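Hand-held gripper stations – safety checklist, walk-round after finger fault
Site: Foltden, upper room
Date: 2020-08-26
Checked by: Embla Backlund. Second pair of eyes: Tianyou Cai
Unit with the fault: Pladia 118

Reason for check
Left finger on 118 stayed shut when the trigger was let go. Funmilayo had her thumb between the finger and a tray handle. Bruise, no cut, logged with Stellan. Same unit stuck twice in July and got a wipe and went back out. Should of been pulled then.

1. Faulty unit out of use – OK
Tagged, in the locked drawer. Key with Liv.

2. Trigger return, all other units – OK with comment
Open and close 12 times each, no load. All came back. Unit 809 is slow on the last bit of travel, not sticking. Recheck Friday.

3. Finger pads and linkage – FAIL
Tape residue in the slot on 809. Clean before next use. No solvent on the rubber, the Rustad sheet says damp cloth only.

4. Marker cubes tight – OK
Twist by hand, should not move. One screw nipped up.

5. Hands clear of the jaws, tray work – COMMENT
Tray pull is where the thumb got caught. Go in at the red handle with the fingers, free hand stays off it. If a finger doesnt open, let go of the trigger, set the tool down, call out. Do not pry.

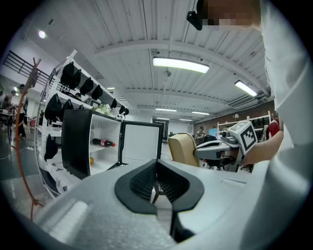

Hand-held grippers in use, both photos. Tray and flowers in the second one.
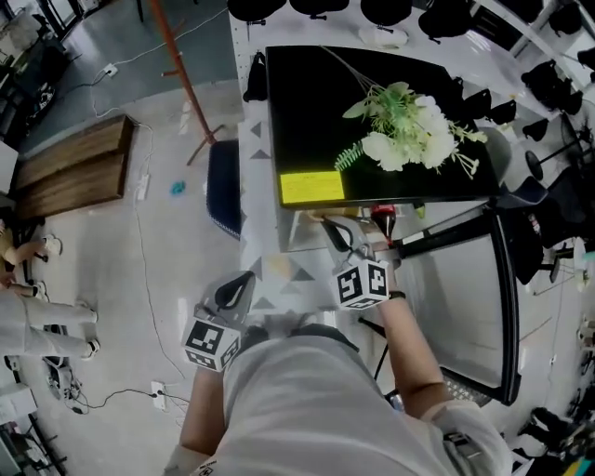 6. Floor and cables – FAIL
White cable runs across open floor, no cover on it. Power strips on the floor too. Cover or re-route, Tianyou to do it. Bottle and ball on the cubby shelf – move the bottle, it's on its side on the wire and will roll.

7. Walkways and chairs – COMMENT
Chairs parked close to the work table. Push back before anyone starts with a tool in each hand, you dont see your feet much. Coat stand can stay for now, check base is not sticking out into the path.

8. Stop word – FAIL
Asked three people, got 2 different words. It is "hold". Liv to put it on the wall and say it at start of shift.

9. Log sheet – OK with comment
Filled in but the July entries for 118 just say "sticky, fixed". Write what was done and who did it. Skisasside want the unit history with the return, so I need those filled in properly – whoever did the wipes please come find me.

Open items
Clean 809 slot – Embla
Cable cover – Tianyou
Stop word sign – Liv
Return form for 118 – Stellan, waiting on the return number

118 does not go back out until the linkage is replaced and item 2 is repeated on it.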